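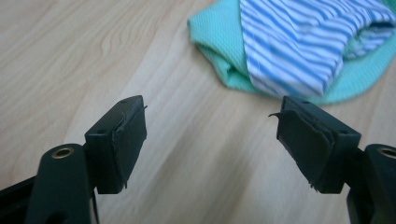 Irnora recalls gripper pads after fabric slips

Jan 28, 2020 – Irnora has told users of its hand-held grippers to stop using them on fabric until the rubber pads on the fingertips have been checked. The notice covers pads made by Drullex and shipped since October.

The fault came up at the Tramberg site, where staff record folding work with the tools. The rubber began to tear at the corners and along the lower edge, and cloth slipped or caught on the loose flaps. Of 30 grippers inspected there, 13 had damaged pads.

"The fingers themselves are fine – it's the rubber that goes," said Finlay Buchanan, who runs the site.

No one was hurt. Seven days of recordings will be reviewed. New pads from a second supplier, Kerr, are due within 30 days.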